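Grunda Tabletop Baking Set

A collection of short recordings of small baking and reheating tasks done on a tabletop, with a toaster oven, a foil tray and a plate. 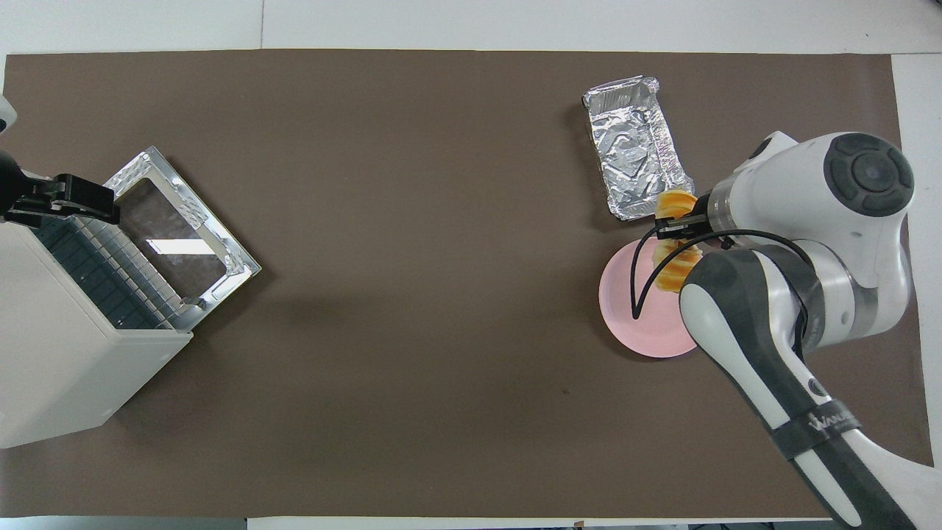

Toaster oven with its door open, foil tray and pink plate on the brown paper mat.

Contents

The set has 200 recordings in 6 task groups. Each recording has one text file with the task name, the starting layout and any notes from the person who set up the table. Food, such as a croissant, is used in some recordings. The tray is handled empty or with a folded paper towel in it.

Task groups

open_door: door starts closed, ends fully open
close_door: the reverse
tray_in: foil tray from the mat to the wire rack
tray_out: foil tray from the rack to the mat
tray_to_plate: paper towel from the tray to the plate
reset: everything back to the starting layout

Layout

The oven stands on the left side of the mat, turned at an angle. The tray and plate may lie anywhere on the mat that leaves room for the door to swing down. The oven stays unplugged throughout.

The mat is plain brown paper and gets replaced when it tears. New sheets lie flatter than old ones, so expect wrinkles in some recordings and few in others. Crumbs and specks on the paper were not cleaned up between recordings.

Known problems

Foil trays bend. A tray was kept in use until its rim no longer held its shape, then swapped for a new one — the swap is noted in the text file. Most trays are already creased at the start of a recording.

The oven glass and the foil both reflect the ceiling lights. Labels for the tray outline are less exact where the highlights are strong.

Recording 128 is listed under tray_in but ends with the tray on the mat. We left it in the set with a note.

Changes

April: added the reset group, corrected plate labels in tray_to_plate.

Contact

Layouts and notes: Isla Kinnear
Labels: Dagný Arnardóttir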